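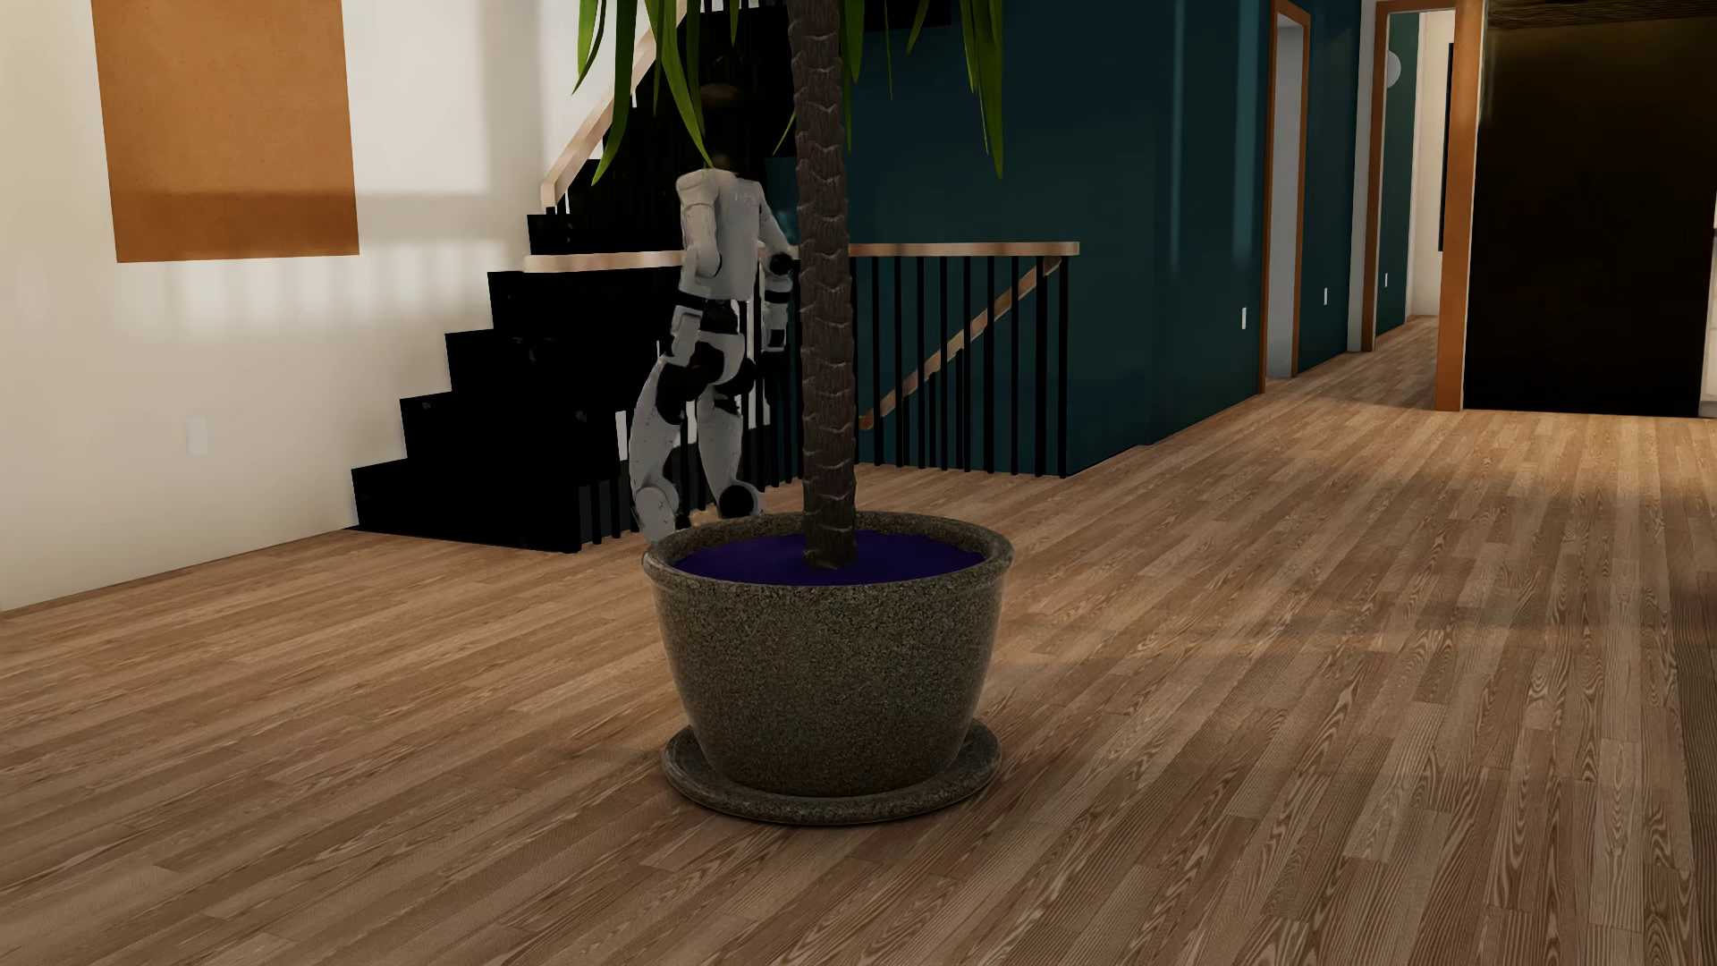
Most claims about houseplants and indoor air rest on sealed-chamber tests. You put a plant in a small airtight box, inject a known dose of some vapour, wait, and measure what is left. The dose goes down, and a headline follows. What the headline leaves out is the box. A living room leaks, people open doors, and the carpet and paint give off more vapour all day long. Take a single big plant of the sort hotels like, with one rough brown trunk, long narrow leaves hanging down and a speckled stone-like pot with its own saucer. It looks as if it must be doing something. Looking as if it must be doing something is the whole sales pitch, and for the rest of this session I would like you to distrust it.

Week 5: Reading claims about healthy interiors
Handout for the Tuesday group, 9/18/18

1. The Trumdale leaflet

You should all have the leaflet by now. It says that a Trumdale planter "removes up to 100 per cent of common indoor toxins". Three questions before you believe a word of it. Which toxins? Removed from how much air? And what does "up to" mean when the top figure is everything there is? A planter that removed nothing at all would satisfy that sentence.

Kojo Ankrah wrote to the firm in March asking for the test report. He got a second copy of the leaflet.

2. Rates, and why they matter

A plant takes up vapour slowly. Ordinary draughts change the air in a room much faster. If the draught carries off most of the vapour before the leaves get to it, the plant's share of the work is small, however well it did in the box. So when you read a chamber study, look for the rate and the volume of the chamber. If you are only given the percentage, stop reading or write to the authors.
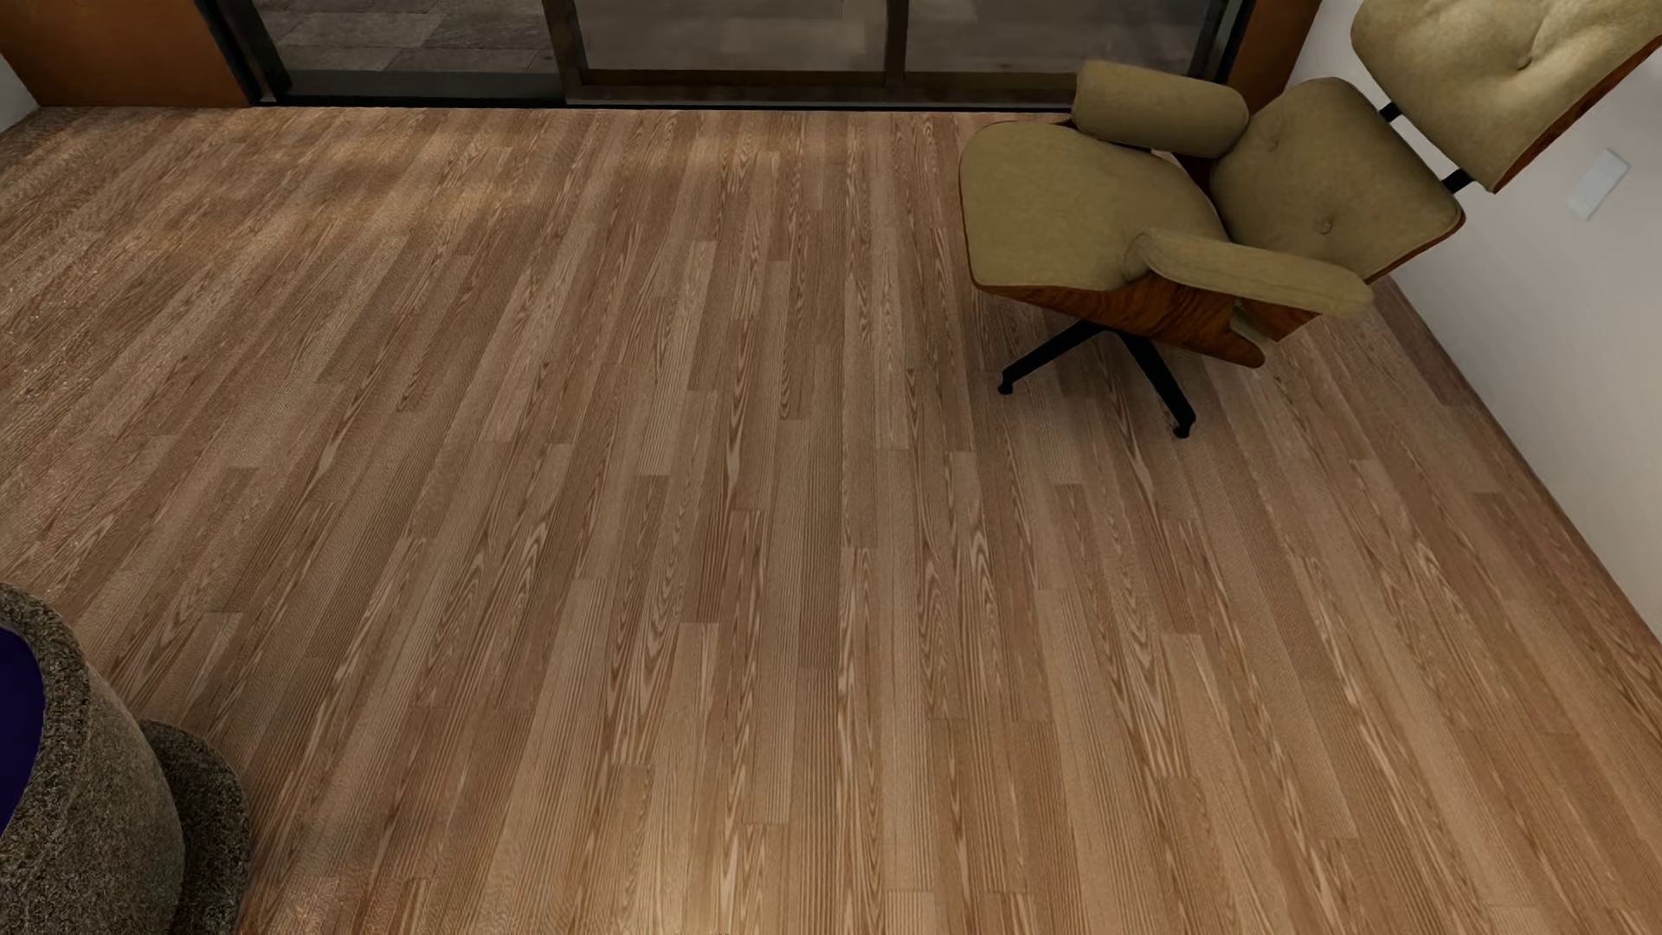 The same goes for materials that are sold as "low emission". Low compared with what, and measured how long after fitting? New boards and new varnish tend to give off most in the early weeks. A sample tested after a long rest in a warehouse will flatter the maker. Corina Kälin's notes on the Holtolell flooring label (in the shared folder) go through this properly. I think she is too kind to them in her last section, but read it and decide.

3. Surveys of how people feel

Skellen asked 701 office workers whether they felt better after plants were brought in. Most said yes. They had been told what the plants were for, the desks were moved in the same week, and there was no second office left alone for comparison. I don't say the workers were wrong. Plants are pleasant and I keep several. The survey can't tell us why anyone felt better, and the air was never measured.

For next week

Read the Stöckli chapter, the first half only. Find one advert making an air quality claim and bring it on paper. Write a page on what test would change your mind about it, and what test would change the seller's.

Late work to my pigeonhole, please, no emails.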